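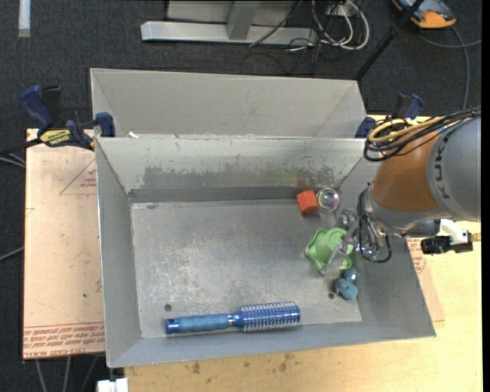 Chapter 4
Choosing What to Grasp

A planner for bin picking answers one question over and over: of all the places the fingers could close, which one should be tried next? In the previous chapter we treated perception as finished once each pixel had a depth. In this chapter we start from that depth map and end with a single pose sent to the arm.

The work is harder than it looks on paper. A clear or shiny surface returns bad depth or none at all. A hairbrush is easy to hold across the handle and hard to hold by the bristles. A small block close to the back wall of a metal bin may be a fine target by itself, but the fingers still need room to come down beside it. Where several things sit close together, one finger can hide the very object being measured.

We use the Cimirico planner throughout. It draws 4000 candidate grasps from the depth map, drops those that would strike a wall, and keeps the best 100 for scoring. The Faden library supplies the collision checks — its bin model must be entered by hand, slanted sides included.

Section 4.1 covers sampling. Section 4.2 covers walls and reach. Section 4.3 covers scoring, and Section 4.4 deals with transparent objects, where the methods of Chapter 3 fail most often.

Before you begin, you should be able to:
Convert a point from camera to base coordinates
Read a Faden collision report
Explain why a missing depth value is different from a depth of zero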